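Reading Group Notes

Our July pick is The Salt Ledger, a short novel from Lesix Books. It runs 203 pages in paperback, and the Wendell Library has set copies aside at the front desk. Ask for the reading group shelf.

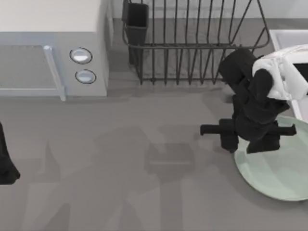
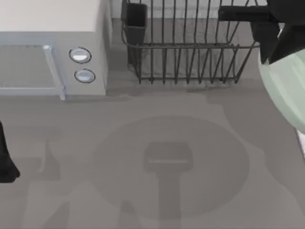
The story follows two sisters who inherit their aunt's boarding house and can't agree on what to do with it. The first chapters are slow. Several members who have read it before suggest getting at least as far as the flood before you decide whether to quit. After that the chapters get shorter and most of the talk is between the sisters, who are very funny when they are angry.

An audio version is also available through the library app. It is read by two people, one for each sister, and a few of us found it easier to follow than the print, where the narrator changes without warning. If you listen, keep a note of the chapter numbers so you can find your place when we talk.

Last time we discussed Sivitari, the long one, all 1,039 pages of it. Opinions were split. Most people liked the sea voyage and skipped at least part of the court records. The family tree at the back has an error in the third generation, so don't rely on it.

We meet in the Pearce Room, upstairs, at 7 p.m. Please return your copy of Sivitari to the desk by then. There is a waiting list for it.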